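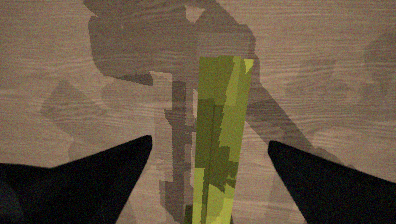

3.2 Stimuli and naming task

Figure 2. Rendered scene: a long bar with patches of olive, dark green and yellow-green on a wooden surface.

The second part of the study asks how speakers choose a color word when one object shows several shades at the same time. In the literature on color naming, the stimulus is mostly a flat chip on a gray card. Such chips are easy to control, but people in daily life seldom name a color without a thing that carries it. For this reason we used rendered items, and the speakers saw each item on a screen for 8 seconds.

We collected 319 answers in two towns, Poirier and Gondis. Both towns use the same standard language at school, but the older dialect of Gondis keeps a separate basic word for yellowish greens. In Poirier this word is known only from songs and from the names of some apples. Every speaker was asked the same question, "What color is it?", and was free to answer with one word or with a longer phrase. We did not correct the speakers and we did not propose any word.

The answers were written down by hand and later coded in 9 categories. Two coders worked separately. When they did not agree, the answer was kept in both categories with half weight — this choice is discussed again in Section 5. Compounds such as "grass green" were coded under their last element, and the first element was stored in a separate column.

Speakers from Gondis gave longer answers for the patched items, and they often named two shades joined by "and". Speakers from Poirier preferred the general word for green, sometimes with "dirty" or "mixed" before it. The difference was smaller among speakers who had left school recently. We do not think that age alone can explain this, as the school books in the two towns are the same. The items with one even shade are treated in Section 3.3.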